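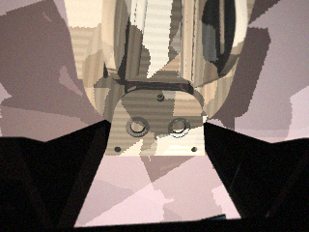 Page 36

Fitting the Broltell pass reader (school buses)

1. Park up, engine off, children elsewhere.
2. Hold the power button for 6 seconds. It will beep. It enjoys beeping.
3. Enter the route number and press OK.

Note: the reader stores 2000 passes, so there is room for the child who loses one every Wednesday. 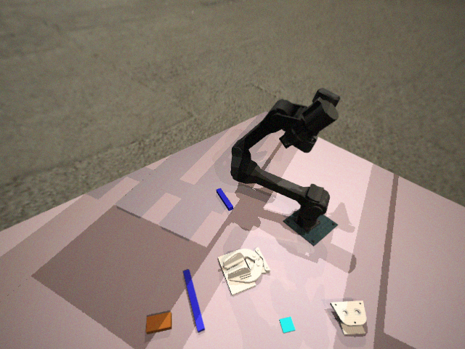 The reader goes beside the driver, within reach of the smallest passenger. Its base must sit flat, like the square teal plate under the black arm. Tighten the screws by hand – no heroics.

Caution: keep chewing gum out of the card slot.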